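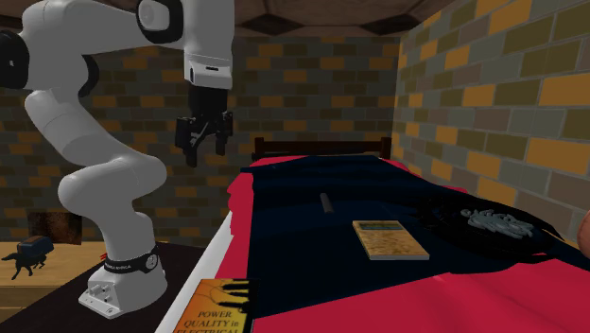 The bed with the dark brown headboard

From: Kurniawati Ginting
To: Roltesley guest room list
Date: July 31, 2018
Subject: Re: Mattress for the small back room?

Pao-chu Su wrote:
> We've got my parents coming in September and the bed in our
> back room is awful. Dad has a bad hip. Do I go firm or soft?
> And is a topper a waste of money? I'd like to stay
> under 100 if I can, but I know that won't buy a whole mattress.
> Pao-chu

Hi Pao-chu, hi all,

Oh, I feel for you, we went through this with my mother-in-law (who is lovely, but who will tell you exactly how she slept). We started out very firm because everyone said firm was good for the joints, and she was up at 5 with a sore shoulder every single morning! She sleeps on her side, so all her weight was on one spot. If your dad is a side sleeper too I'd go medium and put a topper on it – that did the trick for us, and it came in well under your limit.

Get one at least 2 inches thick. The 3 inch ones are nicer but then your fitted sheets start popping off the corners, ask me how I know. Air it out for a few days with the window open, too. Ours smelled like a new shower curtain.

The other thing is height. Boyang raised his guest bed on blocks for his uncle and it made getting up so much easier. Have your dad sit on the edge of a bed he likes and measure that, if he'll put up with it.

Zahira, didn't you have a spare topper after the move? I may be mixing you up with Sutrisno.

I can lend two good pillows and a wool blanket, just let me know before the 11th – we're away after that.

Kurniawati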